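Skokuvell Student Robotics Club
Bench Inspection Checklist – Hand-Held Gripper Station
Completed March 17, 2025. Next inspection before the Aguirre regional entry.

Scope

Covers the two hand-held grippers, the task board, the table, cables and the floor area inside the rails. It does not cover the Plulell arm, which has its own sheet. Mark each item OK, FIX or STOP. An item marked STOP closes the station until it is cleared and initialed. Comments go directly under the item, in ink on the paper copy.

Section 1. Grippers, power off

1.1 Housing free of cracks, both units.
OK. Layer lines on the printed parts are not cracks. Run a fingernail across anything doubtful and mark FIX if it catches.

1.2 Fingertip blocks seated on the linkage.
OK. No rocking by hand on either unit.

1.3 Fastener holes inspected.
OK. Check for stripped threads and for ovaling at the outer corners. Replace the block if a hole has opened up. Do not fill and redrill.

1.4 Pivots move freely through full travel.
OK. One drop of light oil per pivot, wiped. No oil on the pads.

1.5 Open-jaw check over the board.
OK. Set the jaws fully open over a clear part of the board and look down from the tool side.

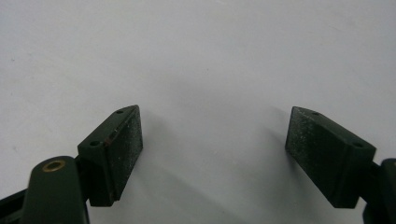 Pad wear is the item that gets passed too easily on this sheet. Pads on the Iler kit are checked by surface, not by age, and a used pad can stay in service as long as it is flat and fully bonded. Light-grey flecks across the face, the same as on both of these pads, are recorded as a comment and do not fail the pad by themselves. A small reddish-brown mark like the one near the upper edge of the left pad is recorded the same way. Wipe with a dry cloth, look again, and write down whether the mark is still there. Fail the pad for a lifted edge, a tear or a shiny patch. Fit new pads in pairs, one unit at a time.

1.6 Spare pads in the drawer.
FIX. Minimum stock is 2 pairs. Order from the Iler parts list, not the older one taped inside the cabinet door.

Section 2. Table and board

2.1 Table stable, no rocking.
OK. Lean on each corner in turn with a flat hand.

2.2 Board flat on the table.
OK. Press along all four edges. A raised edge moves the bowl and spoils the attempt.

2.3 Board clip closed and tight.
OK. Clip jaws must be fully on the board. Do not substitute tape.

2.4 Board surface clean.
OK. Light marks are acceptable. Adhesive residue is not – it drags on the sponge.

2.5 Task items limited to those on the task card.
OK. For the bowl task, pens, phones and loose screws are off the board before the operator picks up the grippers.

Section 3. Cables and operator position

3.1 Cable jackets intact over the full length.
OK. Feel along each cable with power off. Any exposed conductor is a STOP.

3.2 Strain relief at the gripper end.
OK. Flex gently, then look for a gap at the entry point.

3.3 Cable runs outside the forearm.
OK. The cable must not pass between the gripper and the work. The operator holds both grippers over the board and brings the left jaws up to the rim of the bowl, then stops. Neither cable may be tight at this position. Repeat with the right gripper on its own side of the board. 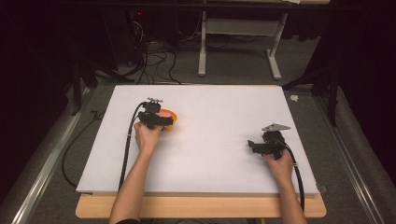

3.4 Sleeves clear of the jaws.
OK. Forearms bare, or cuffs pushed back and staying back. No bracelets or watches with loose straps.

3.5 Grip time.
OK. Operators change after 18 minutes, or sooner if the wrist is sore. Log the change in the session file.

3.6 Floor cables.
FIX. Cables behind the board are tangled on the carpet. Separate and bundle them before the next session, and keep the bundle out of the walking path. Cable at the left side of the table to be routed closer to the table.

3.7 Floor free of loose items.
FIX. White scrap on the carpet off the right side of the table. Pick up and discard.

3.8 Stands stable, legs fully spread.
OK. Check the locking collars by hand. Stands stay on the far side of the rails from the operator's feet.

Section 4. Function check, power on

4.1 Both units report to the logger.
OK. Wait for both channels before moving anything.

4.2 Jaws open and close without sticking.
OK. Do 6 full cycles per unit. Listen for clicking at the end of travel.

4.3 Hold check with the sponge.
OK. Pick up the pink block in the left gripper and hold it clear of the board next to the bowl. Keep the right gripper open and empty during the check. The block should not creep in the fingers. Swap hands and repeat.

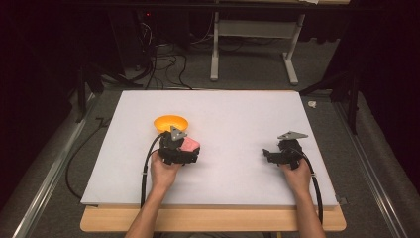

4.4 Top plates tight.
OK. The triangular plate on each unit must not shift when pushed sideways with a thumb. Retighten by hand driver only – the power driver strips the inserts.

4.5 Cycle count below service limit.
OK. Full strip-down is due at 1000 cycles per unit. Read the count from the logger, not from the sticker on the case.

Section 5. Open items

Order pads (1.6). Bundle and reroute floor cables (3.6). Clear scrap (3.7). No STOP items. Station may be used for practice once 3.6 and 3.7 are initialed. Item 1.6 may stay open until the end of March.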